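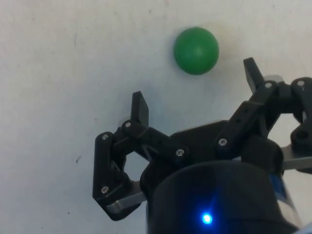 Clurska toy library gets ready to reopen its play tables

2026-01-22

Families who have been asking when the Clurska toy library will be back to full strength will be glad to hear that the wait is nearly over. The shelves have been sorted, the tables have been wiped down and laid with clean cloths, and the first borrowing session of the new year takes place in the side room on Liepiņa Street, just past the bakery and up the two shallow steps (there is a ramp round the back for pushchairs and wheelchairs, as there always has been).

The library closed its doors for a proper tidy after what must have been its busiest autumn yet. Between September and the winter break, 114 families borrowed something, and a good many of them came back for more. All that coming and going is lovely, but it does leave its mark on a cupboard. Jigsaws had drifted into the wrong boxes, the wooden trains had lost touch with their carriages, and there was one large tub, known to everyone simply as "the tub", which had been filling up with odds and ends for longer than anybody cared to remember.

So the tub has been emptied at last, and its contents washed, matched up and put back where they belong. The whole collection now comes to almost 400 toys and games, from rattles and stacking rings to the sort of board game that takes up a whole wet afternoon. Among them are 29 new sets given by Wevia, the furniture workshop down by the canal, which also mended the legs of the low bench by the window and would take nothing for it beyond a cup of tea and a slice of seed cake.

The biggest change is to the play tables. Until now children could try things out on the floor mats, which was fine for crawlers but less so for grandparents, and there were plenty of gentle hints about knees. From this session there will be tables as well, each with a few simple things to roll, drop, sort and stack.

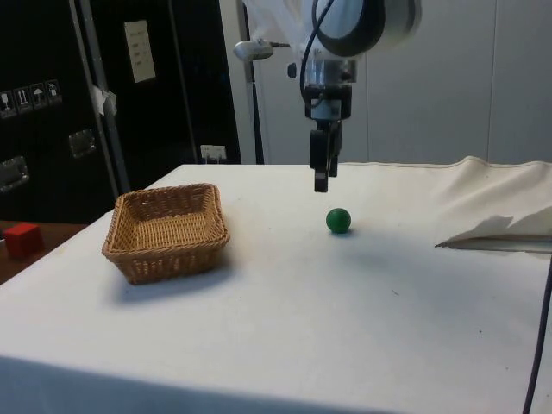
Rolling and dropping games come first, for the youngest visitors and for anyone who has never been before. They need very little in the way of equipment and no explaining at all, and a toddler who is shy of the room will usually come round once there is something to send across a table to a grown-up on the other side. A small green ball and a wicker basket on a white cloth will keep two children going for a surprisingly long time, and the cloth has the added advantage of slowing things down a bit before they reach the edge. Parents are welcome to borrow the idea for home as well as the toys.

Older children have not been forgotten. There will be a table for building and another for card games, and the well-loved marble run called Pistico is back from repair with all its chutes in place. It is too big to lend out, so do come and have a go while you are there.

Borrowing works just as it did before. Each family may take home two items at a time and keep them until the next session, and you can join on the day by filling in the short form at the desk. If you still have something from the autumn tucked away behind the sofa, please bring it along – there are no fines and there will be no stern looks, and someone else's little one will be very pleased to see it again.

Tea, squash and biscuits will be laid on as usual. Outgrown toys in good, clean condition can be handed in at the desk during the session, though the library has no room at present for soft toys or anything larger than a doll's pram.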